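Drevamstead Manipulation Group
Minutes of the June meeting, small meeting room, 10.15 am

Present: Kyung-hwa Bae (chair), Vanderleia Barros, Washington Cavalcanti, Everaldo Holanda (minutes)
Apologies: Heloísa Fontes

1. Previous minutes
Accepted with one correction. The Quintero licence was renewed by Vanderleia, not by Washington.

2. State of the collection
Washington reported that the simulated set has now 442 episodes for the pick task. The target for the first training run was 300, so we are past it. Kyung-hwa asked that we do not start the run yet, because the share of episodes with the object lying down is still too small. Most of the early episodes have the object standing up, and the policy learned from them does not know well how to approach from above.

3. Objects lying on the side
Vanderleia has added the yellow squeeze bottle in the lying pose, with the cap open on its strap. Each episode starts with the gripper open and away from the bottle, and the operator must bring it over the body before closing. She finds the small parts difficult -- the strap and the cap are thin, and the collision shape in Grerkine is only a simple one. It was agreed to keep the cap and strap for the visual side and to leave them out of the contact calculation for the moment.

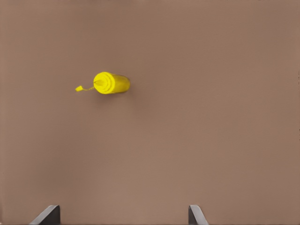
Do we keep the episodes where the operator misses the first grasp and tries again?
We keep them if the second try succeeds, and they receive the label "recovery" so that they can be left out of a run when needed.

Washington would like this label to be written in the guide for operators. Everaldo will add it.

4. Starting positions
Six starting positions of the arm are used at present. Kyung-hwa considers this too few, as the model could memorise them. Vanderleia proposed to draw the position at random inside a limited area. Agreed, but the random seed must be saved with every episode.

5. Colour and light
Short discussion. The table colour will be varied in the next batch. Lighting stays as it is until the Polletti renderer is updated.

6. Actions
Washington: lying-pose episodes, next batch.
Vanderleia: random starting position, seed in the log.
Everaldo: guide for operators, "recovery" label.
Heloísa (to be confirmed with her): check 3 old batches for wrong labels.

The meeting closed at 11.05 am.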